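About Us

Fenley Football Desk covers lower-division and regional soccer for readers who follow clubs the national outlets mention once a season. We publish match reports, transfer news, fixture lists and longer pieces on how clubs are run. The site is free to read and carries advertising.

How we started

The site began as a weekly email to 200 subscribers, most of them supporters of the same two clubs. It went out on Sunday nights and had the results, the tables and a few paragraphs on each match. Readers asked for the tables to be kept somewhere they could look at them during the week, so we put up a page. Match reports followed, and then a fixture list.

The email still goes out. It now has 3,000 subscribers and comes on Monday mornings, after the late Sunday games have been checked. You can sign up at the bottom of any page, and every issue has an unsubscribe link.

What we cover

Our main coverage is men's and women's league play in the regional divisions, along with the early rounds of the cup. We send a writer to as many games as we can. When we can't get to a game, we say so in the report and list where the information came from, usually the two clubs and the referee's sheet.

We cover the top divisions only when there is a local connection, such as a loan player, a cup draw or a coach moving up. Plenty of other sites do the rest well.

Preseason coverage starts in August. Friendlies get a score and the lineups if the clubs release them. Full reports start with the first league weekend.

Transfers and coaching changes

We do not run rumors from social media accounts. A signing or a departure goes on the site when a club, a player or an agent has confirmed it to us, or when the registration has been published. This means we are sometimes a day behind. If a coach is under pressure after a run of bad results, we will report the results and what the club says about them. We don't print lists of possible replacements unless we know who has been interviewed.

Player ratings were dropped after our second season. They took a long time to put together and most of the mail about them was complaints – some of it fair.

Statistics and the match database

Goals, cards, minutes and substitutions are entered by hand from the official sheets and checked by a second person before they go public. The database is called Flarkavo. It holds every league match we have covered and can be searched by club, player or ground. Attendance figures are the ones the clubs give out. Where a club gives none, the field is left blank.

If you find a mistake, use the correction form on the match page and tell us which figure is wrong. Corrections are marked with a note under the table. We don't change a published report without saying so, apart from spelling.

The podcast

Zametetti is our podcast. Episodes run under an hour and come out on Thursdays during the season. The first part goes over the weekend's games and the rest is one interview, usually with a player, a groundskeeper or somebody from a club office. Older episodes are in the archive, though a few from the first season have poor sound.

Advertising and independence

Advertising is sold by our own office and labeled on the page. Tatlı, a bakery and coffee shop two doors down from us, has sponsored the fixture list since the first year. Sponsors do not see articles before they are published and have no say in what we cover. We pay for our own travel. We accept press passes and, if it's raining, a seat under the roof.

Writing for us

We take pitches from freelance writers and photographers. Send a short summary, the club or competition it concerns and a link to something you have published. New writers are welcome, and a school paper or a fan blog is fine as a sample. We pay a flat rate per match report and agree on a fee for longer pieces before work starts. Please don't send finished articles without asking first.

Contact

Use the contact form for general questions, and choose "Results" if you are sending in a score. Club secretaries can ask for a login and enter lineups directly. The office is open on weekdays. On match days the desk is staffed until the last report is in.

Page last updated Jun 15, 2020
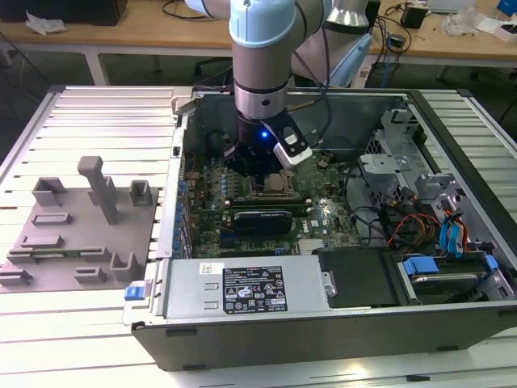 Robot arm over an open desktop computer.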